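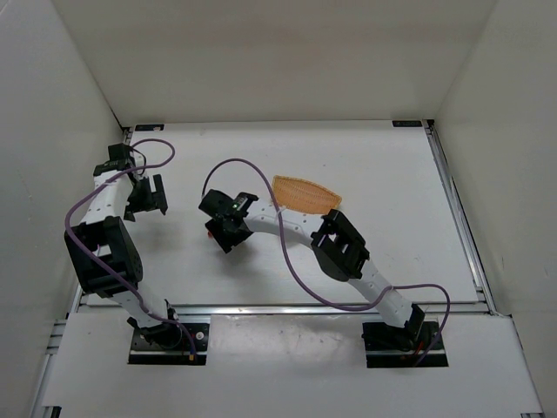

*Fig. 1. Posto de trabalho com os dois braços, durante a tarefa de arrumação.*

Prezada equipa da Andrade,

envio o relatório de agosto do projeto Prerkis. A pergunta continua a mesma: uma máquina já consegue fazer uma pequena tarefa de cozinha sem ajuda de pessoa? A nossa resposta, por agora, é "às vezes". Em 200 tentativas de guardar um objeto pequeno, 17 precisaram de intervenção manual. As outras terminaram, mas com um ritmo muito mais lento do que o de uma pessoa.

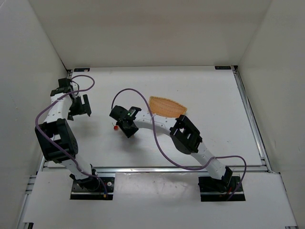
**Dificuldades encontradas**

A cereja é o objeto mais difícil da série. É pequena, e o pé fino muda a maneira como ela assenta na mesa. O cesto é baixo e estreita para um dos lados, por isso o ponto de largada deve ser escolhido com cuidado. Ainda não medimos o desgaste da fruta.

**Próximos passos**

O programa Eta será ajustado para aproximar a garra mais devagar. Pedimos também 20 horas adicionais no laboratório de Flornville.

Com os melhores cumprimentos,
Brock Després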